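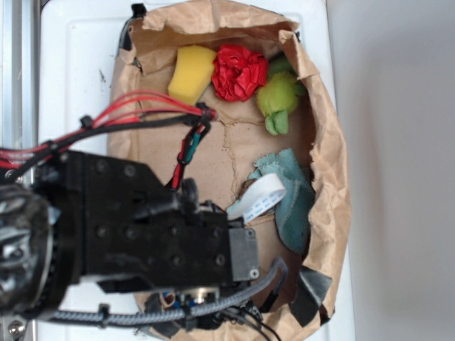
Yellow sponge, something red, green plush, one brown paper bag.

Tavgate Ball Winder, Large
Item 2410
In stock, ships from our Utley shop

I've been winding yarn on one of these since 2009 and I still get a silly amount of joy out of it. You drop a skein on the swift, hook the loose end through the guide, turn the handle, and a few minutes later you have a fat, flat-bottomed cake of yarn that pulls from the middle and sits still while you knit. If you've been draping skeins over the back of a kitchen chair (or over a patient spouse), this is going to feel like a vacation.

The large size is the one I tell most people to get, even the sock knitters. The regular winder is fine for a 100 gram skein, but sooner or later you buy the big one, the sweater skein, the thing that looked so good at the fair in June, and then you're stuck winding it in two pieces. The large takes up to 10 ounces of worsted. I've squeezed more on there and it got wobbly, so please don't call me and say I told you to.

What's in the box
Winder with table clamp
Wooden handle, already attached
Metal yarn guide
Spare drive belt
One sheet of directions, which are short but pretty good
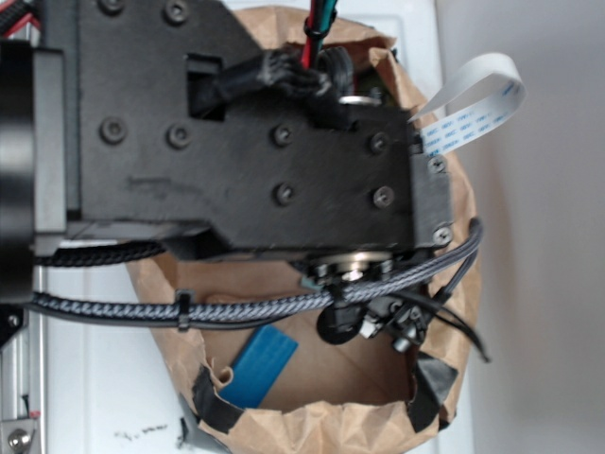

The clamp opens to two inches and has a rubber foot, so it won't chew up your table edge. Snug it down by hand and give the winder a good shove before you start, as a loose clamp is what makes most of the rattling people write to me about. Also take a minute to run your fingers over every spot where yarn might drag. I'm fussy about screws! I like them down in their own round holes, the way the black ones up there are, and the Tavgate base is made like that too, with nothing standing up for a strand of mohair to grab. My old winder had a screw head that stuck up right next to the cone and I lost a whole evening to it more than once.

Winding speed is the other thing. Everybody goes too fast at first (I sure did). Slow and even gives you a soft cake with some bounce left in it. If the yarn feels tight going through your fingers, it's going on too tight, and it'll come off your needles looser than your swatch and then shrink up in the wash. For anything slippery, like silk or bamboo, I wind it once, take it off, and wind it again from the outside end. Takes longer, but the cake holds together better.

Care is easy. Wipe out the lint, keep the belt clean, and put one drop of sewing machine oil on the center post when it starts to squeak. Don't oil the belt. The belt will stretch sooner or later, that's just what belts do, and the spare goes on in a couple of minutes. We sell extras if you use up the one in the box.

It fits the Sæther swift we carry and also the umbrella swift from Clurnar, though with the Clurnar you'll want them a good three feet apart or the yarn comes in at a funny angle. Lovisa Hellström, who teaches our beginner lace class, sets hers up at opposite ends of an ironing board, and I've since copied her.

Questions I get a lot
Left-handed winding works fine. Clamp it to the other side of the table and crank away.
It won't fit on a glass table with a metal rim, at least not the one I have at home.
Thread and very thin lace yarn are all right if you go slow. Super bulky is no fun on this or any winder.

Returns are 30 days, used or not, as long as all the parts come back with it. If you're local, come by the shop before noon and try the floor model. Bring a skein, I'll get the coffee going.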